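Moths at Brullamura, and a fault in the timer

Ran the trap at Brullamura on Wednesday night, the first session of June with any cloud cover. Wind light south-westerly, dropping to nothing after dark. Minimum overnight was 14 degrees, a good deal better than last week when I gave up early and went home.

The actinic went on the usual patch of short grass between the hawthorn hedge and the ditch. I had meant to put a second trap by the alders but the battery for it would not hold a charge. It has done three seasons and will have to be replaced. Reshma Ntuli has offered me the loan of hers until then, so the alders will get done next time.

The timer is set by the light sensor and should have switched the tube on at dusk. It came on late. I have had this before with the Garnent unit and put it down to damp in the connector, but the connector was clean when I opened it up. I now suspect the sensor itself. For the record sheet I have entered the start as the time I saw it lit and not the time on the display, and anyone comparing totals with earlier sessions should allow for that.

Species list was 18 by the time I had finished going through the egg boxes. Heart and Dart was the commonest, as expected. Also Buff-tip, Flame Shoulder, Brimstone Moth, Silver-ground Carpet, Common Swift, White Ermine, Green Carpet and a rather worn Pale Tussock. One Elephant Hawk-moth on the outside of the trap, low down on the shaded side. The Small Elephant has still not turned up here, though there is plenty of bedstraw on the bank and Yae Sekiguchi gets it every year at Villov, on what looks to me like poorer ground.

One pug kept back for a proper look. It is probably Common Pug but the discal spot is stronger than I would like. Two micros also unnamed. Photographs of all of these have gone to Yae and I will amend the list when she replies.

Everything else was released into the long vegetation at the foot of the hedge, well away from the trap site. A Robin has learned where I empty the boxes and was waiting on the gatepost again, so I used the far end.

Other sightings while packing up: Reed Warbler singing from the ditch, two Blackcaps, a Cuckoo distant to the east. Large Red and Azure Damselflies once the sun reached the water, and a single Hairy Dragonfly patrolling the same stretch as last year. No sign of Orange-tip, which must be nearly finished.

Next session will be at the Hyun end of the wood if the track is passable. Records to the county recorder at the end of the month as normal.

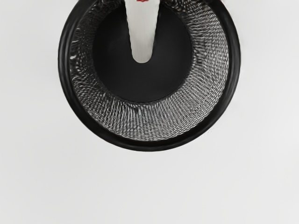
Round wire-mesh basket, black, from overhead.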